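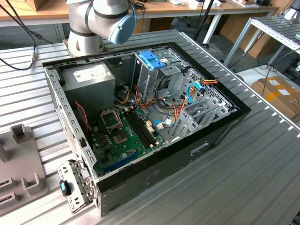 NOLLUMSKA, September

Dear friends of the Bemus repair shelf,

It has been a good long summer, and the pile of old desktop towers by the door has grown to the point where we have to turn sideways to get to the kettle. We took in 153 machines between spring and the end of August, most of them from the Nurmi school when it changed over its classrooms, and quite a few from people who simply found one at the back of a closet and thought of us. Thank you, all of you! Even the ones that came with a decade of dust (and one that came with a nest of paper clips) are very welcome.

So many of you asked what happens to a tower after you hand it over that we thought we would spend this month's item on exactly that. The side panel comes off first, and the case is laid flat on the bench with its insides facing up. Some of us worked for years with the case standing up and a flashlight between our teeth, and we will not be going back to that. With the tower on its side you can see nearly everything at once: the power supply in its corner, the big green board, the metal cage where the drives live, and the red, yellow, orange and black wires that wander from one to the other as if they had all day.

Then comes a slow look around, with no tools in hand. Is there a processor in the socket, or has somebody already helped themselves? Are there memory sticks in the slots? We get plenty of towers where the socket is empty, and that is perfectly fine – a case like that still has a power supply, cables and drive holders that another machine will be glad of. Please don't hold one back at home thinking it isn't complete enough to give.

The hard drive is the part people worry about, and rightly so. Your photos and letters and tax papers may be on it. We take the drive out before anything else is decided about the machine, and it goes into the locked cupboard until it has been wiped or, if you have asked for it on your form, handed back to you. In many of these older office cases the drive sits in a plastic carrier, often a bright blue one, that slides along rails in its bay. The two cables come off first, the flat thin data cable and the wider power plug, and then the carrier lifts away with the drive still in it. It is a lovely bit of design, and we are sorry it went out of fashion.
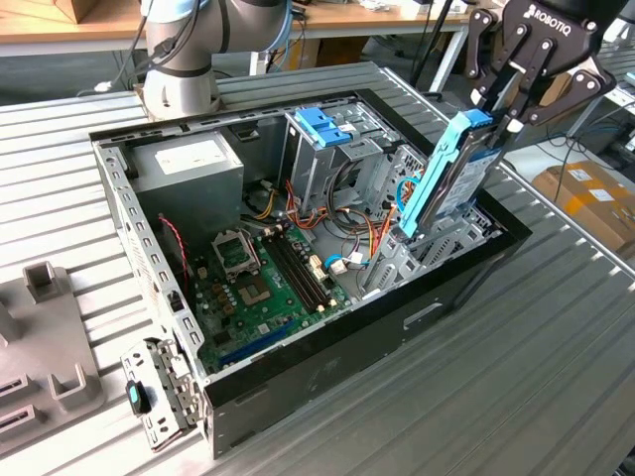
How you can help before you drop off

If you are comfortable doing it, copy off anything you want to keep before you bring the tower in. If you are not, leave it as it is and write "please return drive" on the form. We weigh everything on the way in (3,340 pounds so far this year, monitors included!) and it saves a good deal of time when keyboards and loose cords come in a separate bag.

We are short of a few small things as well – drive carriers of any color, the little screws that hold them, and SATA cables. If you have a drawer full of these, we would love to have the drawer.

Drop-off is at the Skadus side door until 6 in the evening, and the kettle is usually on.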